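In Praise of the Fuzzy Thing on the Table
9/28/19

I have a friend who cannot walk past a bare table without wanting to put something on it, and another who cannot walk past a full table without wanting to clear it, and for most of my adult life I have had dinner with one or the other of them and quietly taken sides. I used to be a clearer. I believed in the clean surface the way some people believe in cold showers. My desk held a lamp and whatever I was working on, and at the end of the day it held a lamp.

I've changed my mind, slowly, and I would like to make a case for the other side. Mostly I want to talk about gray tables, because I think the gray table is where the argument gets interesting.

You know the kind I mean. They arrived in offices first, and then in studios and libraries and the sort of coffee place where people bring a laptop and stay until closing. Long, flat, matte, a thin metal leg somewhere underneath. Furnis sells one, Ostlow sells one that I could not tell from the Furnis one if you gave me all afternoon, and I expect they are both perfectly good tables. They don't glare under the lights and they suit every wall. But a gray table asks nothing of you, and after a while in a room full of them I find I have stopped looking at anything at all.

Then somebody puts down a clump of teal fuzz, and the room wakes up.

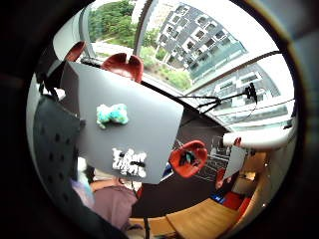

What color does when it's small

I think we get color wrong by going too big with it. When people decide a room is dull they paint a wall, or they buy the couch. I did this myself in our second apartment, where I painted the whole kitchen a yellow that had looked so friendly on the card, and for two years we ate breakfast inside a lemon. A color that size stops being a treat and becomes a kind of weather.

A small thing is different. Something teal and turquoise, fluffy, with a bit of lighter mint along its edges, sitting on plain gray - your eye goes to it, enjoys itself for a second, and then goes back to work. Add some glossy red plastic nearby and you have very nearly the whole conversation that an expensive decorator would want to have with you, and all of it could be picked up and put in a drawer before supper. The gray helps too, I will admit that freely. The same fuzzy thing on my grandmother's flowered oilcloth would have vanished like a rabbit in a hedge, and I would have been the one crawling under the table looking for it.

So I am not against the gray table. I have come around to thinking of it as a plate. You wouldn't praise a plate for staying empty.

Daylight matters more than people give it credit for. A soft object by a big window, with some trees and a strip of lawn outside and the apartment building across the way, gets a kind of attention it would never get on a shelf in the hall. I moved my own work table up to the window last year and spent a whole weekend regretting my back, but I have not regretted it since. Everything on it looks more like itself.

The case for soft

The other half of my argument has to do with hands. Nearly everything I touch in a working day is hard and smooth. The phone is, and the keyboard, and the mug, and the steering wheel on the way home. I once bought a desk tidy from Skastar with 13 compartments (it was on sale, and I was in a hopeful mood) and it held paper clips in one and a dead battery in another, and I never once reached for it with any pleasure. It was tidy and I suppose it was a desk tidy, so I can't complain to the manufacturer.

Now put something lumpy and soft in front of a person, anything with a bit of give in it, and watch what happens. They lean in. The face goes down toward the table and the fingers come out over the top of it, and there is a little pause just before touching that I find very endearing in people of any age. You don't see that pause over a stapler. I think it's because a soft thing has no fixed shape, so the hand has to make up its mind about where to begin, and for that moment a person is paying attention to one object only.
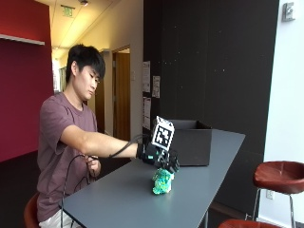 I notice it most in myself when I'm putting things away in the evening. A hard thing goes into a box and that is the end of it. A soft thing has to be gathered up. It slumps over your fingers, it catches, it wants to be held a certain way, and by the time it's in the box you have spent a few seconds with it that you didn't mean to spend. My mother folded dish towels like that, as though each one had come a long way to see her.

Which brings me to boxes, where the clearers in my life will be relieved to hear I have not lost my senses altogether. Anyone who keeps soft and colorful things about should keep a box near them. Mine is a plain black one from Naciri with straight sides and no lid, and the missing lid is the whole point. With a lid I would have to decide to open it. Without one I can toss a thing in at the end of the day and see the top of it in the morning, and if I want it on the table again, there it is. I keep it toward the far edge, where my elbow can't get at it.

How many things, then? I've settled on five for a table the length of mine, and I swap them around when I get tired of them. At the moment it's a felted pear, a red enamel cup, a ball of mohair I have no plans to knit, a beanbag shaped like a hen, and a scrap of blue velvet that came off a coat. My clearing friend came over earlier in September and looked at all this for some time without speaking. Then she picked up the velvet, and she held on to it through two cups of coffee, and when she got up to leave she put it back on the table a few inches to the left of where it had been. I've kept it there. It's better there, with a bit more gray around it.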